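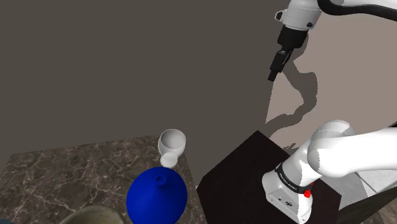
The kitchen counter in the Goramance simulator, arm parked over the marble.

Wisteo Robotics Club: Frequently Asked Questions
Last updated April 17, 2024

Do I need to know how to code?
A little Python helps. If you can write a loop and find your own missing parenthesis in under an hour, you are ahead of where most of us started.

Where is the robot?
On the screen. We do all our work in simulation, so you may drive the gripper into the countertop as often as you like. Please do it on your own login.

What does the club do all semester?
Teams of two teach the arm to move kitchen things from one spot to another. This sounds easy to anyone who has hands. You'll drive it yourself first and record your attempts, then train a policy on the recordings and watch it copy your worst habits with great confidence.

How many recordings do I need?
Each team turns in 170 for the spring task. More than 800 are already in the shared folder from last year, and you are welcome to them. Check the file names before you train. "final_REAL_final" is not.

Why do I have to use the wrist view?

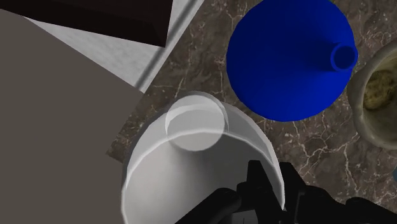
The side view makes everyone feel like an expert until the fingers get close to something. From the wrist you can tell where they are compared to the rim of a container, though you lose most of the room and some of your patience. Record both views. The training script will refuse your folder otherwise, and it isn't polite about it.

Can I rearrange the counter?
In your practice copy, yes. The competition layout is locked after the incident with the floating bowl.

What is the Hutsuliak Cup?
Our contest in May. Your policy runs 53 trials without you touching the keyboard, which some members find harder than the programming. Ties go to the team with fewer collisions.

My arm just shakes. Is it broken?
Your gains are too high. Lower them, restart, and read page one of the setup guide, where this is written in capital letters.

What does it cost?
Nothing. Snacks are separate and fiercely defended.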